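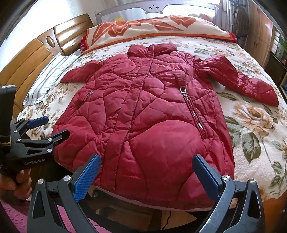
Red quilted jacket, zippered chest pocket.

Jekero J50 Panel Indicator Lamps

The J50 is a panel indicator lamp. It is on or it is off, and in the flashing version it is both by turns. If you were hoping for a touchscreen, our neighbors in the industry will be glad to sell you one, along with the support contract.

For everyone else, the J50 fits a standard 22 mm round cutout and tells the person standing in front of the machine whether to relax. It comes in red, amber, green, blue and white. Blue costs slightly more and is ordered mostly by people who have already used up the other four.

Construction

The lens is molded polycarbonate with a low dome, so the lamp can be seen from the side as well as straight on. Behind it sits a diffuser that spreads the light over the full face of the lens. Earlier lamps of ours had a bright dot in the middle and a sad ring around it. We heard about this from Domingo Jara in our returns department, who taped one to the engineering office door and left it running until the drawing was changed.

The bezel is nickel-plated brass. A black bezel is available under suffix K. The gasket is already on the lamp when it ships. Please don't take it off to see what it is. It is a gasket.

Electrical

Supply: 24 V AC/DC standard; 12 V DC and 120 V AC to order
Current at 24 V: 17 mA typical, 20 mA maximum
Polarity: either way around on all versions
Flash rate (suffix F): 1.5 Hz
Terminals: screw, captive, one or two wires each
Operating temperature: -25 to +55 °C
Front sealing: IP65 when mounted with the supplied gasket
Maximum panel thickness: 6 mm

The "either way around" entry was added in the second revision. Sales of replacement lamps fell noticeably afterward, and we have learned to live with it.

Leakage current and ghost glow

LEDs need very little encouragement. If your output card leaks a milliamp or so when it is supposed to be off, an ordinary LED lamp will glow faintly, and somebody on the night shift will write it up as a fault. The J50-G has a bleed circuit that keeps the lamp dark below 3 mA. It draws a bit more current when lit and runs slightly warmer. Use it with triac outputs, long cable runs and nervous operators.

Color matching

Lamps are sorted by color and brightness before packing, and each carton holds 50 lamps from the same bin. If you are building a panel with a long row of greens, order them together and tell us. Two cartons bought a year apart will both be green, but your customer may develop opinions.

Mounting

Tighten the rear nut by hand, then a quarter turn with the wrench (part 317, sold separately, and yes, we know). More than that will squash the gasket out from under the bezel, where it does no good and looks like chewing gum. Leave at least 30 mm between centers — 40 if you plan to fit legend plates.

Legend plates

Plates are engraved to order, up to 12 characters per line, two lines. We engrave exactly what is on the order form. Yen-ting Yen checks the forms and will call if something looks wrong, but she can't be expected to know that your plant has no PUMB 2.

Ordering

J50-R-24: red, 24 V
J50-A-24: amber, 24 V
J50-N-24: green, 24 V
J50-B-24: blue, 24 V
J50-W-24: white, 24 V
Add F for flashing, G for the bleed circuit, K for black bezel. F and G can be combined.

Green is N because G was taken. The old Lelico cross-reference list covers 92 part numbers and is sent on request. Stock colors ship in two working days, 12 V and 120 V versions in three weeks.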